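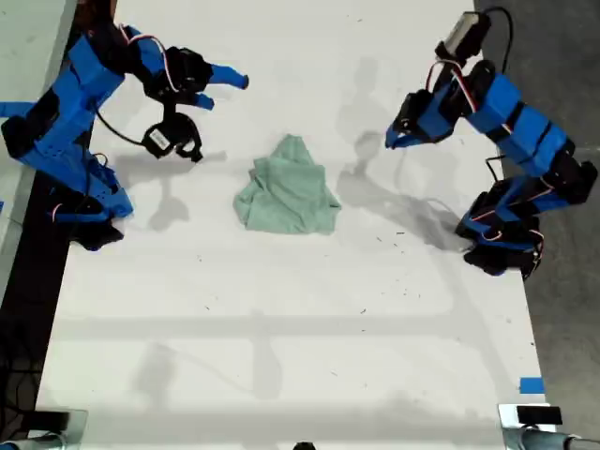 Clesent two-arm folding station: a review after three months on our floor

We run the flatwork side of a small commercial laundry in Drernau. Sheets and tablecloths go through the ironer, which has its own folder. The small pieces (face cloths, salon cloths, cleaning cloths) have always been folded by hand at the back table, and it is the job people trade away first. Grirketti, who service our washers, offered us the Clesent on a lease, and I was asked to set it up and write down what I thought of it.

Setup took two afternoons. The arms clamp to a table you provide yourself, and the table has to be rigid. Ours had a slight wobble that we never noticed with people leaning on it, but the Clesent noticed, and it missed its grabs until we changed the feet. Cable lengths are stingy. Plan where the computer goes before you tighten anything down. The manual covers the arms well and the software badly, and the section on recalibrating after a power cut is one paragraph.

In use, you drop a cloth between the arms in whatever heap it lands in. The arms look at it, pick at it, spread it and fold it. Pale colors on a white top were harder for it at first, mostly when the light came in low from the loading door. We hung a blind and the misses dropped off. It still does better with thick cloth than thin.

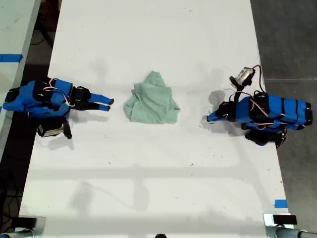
Zoltán Szénási wanted to know whether it was faster than he was, and said he would go and stand by the ironer for good if it was. It isn't close. He can fold a stack of over 40 while the Clesent is still working through the first few. If you are buying on speed, stop reading and keep your money. The Hegyi station we saw a demonstration of was quicker, but it wants each piece laid flat by a person before it starts, and at that point the person may as well fold it.

What the Clesent has going for it is that it can keep at it through the afternoon while we are busy with the big pieces. The heap that used to wait for whoever finished first is smaller by the end of the shift. I would not call it gone.

The fingers are the part I like best. They close gently, and they come off with ordinary tools. We have replaced one pair so far. Lint is the main upkeep: wipe the tabletop and the fingertips at every break, or crumbs of fluff build up and the grip gets worse.
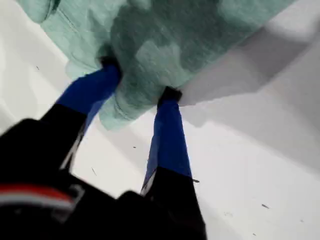 So who gets the blame when a stack goes out crooked, was the first question at our shift meeting, and I think it was the right one. We had no answer ready. For a while the folder on duty was signing for stacks a machine had made, and people resented it. Now the station has its own line on the sheet, and whoever checks the stack signs only for the check. I would tell any other shop to sort that out before the thing is plugged in.

The work has changed in smaller ways too. Folding by hand was dull, but you could talk across the table. Minding the Clesent means looking up every so often to clear a cloth it has balled up or dropped, and that breaks up whatever else you are doing. Two of our people asked to be trained on it and are good at it now. They can tell from the first grab if a fold is going to fail. Others want nothing to do with it, and we have left them on the ironer.

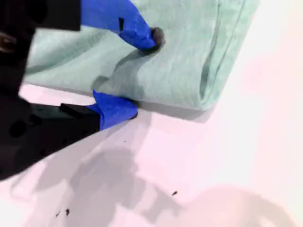
Nobody's hours have been cut, and management put that in writing for the length of the lease. After that I can't say. Sore wrists were a regular complaint at the back table and I hear it less, though we also bought better chairs in June, so I won't give the machine all the credit.

Good points: gentle grip, takes cloths straight from a heap, parts are easy to swap. Bad points: slow, fussy about light, short cables, thin software manual, no proper cover for the wiring — I'd want one in a dusty room like ours.

I recommended that we keep it for the rest of the lease and not order a second. If Clesent sends a better manual I will add a note to this page.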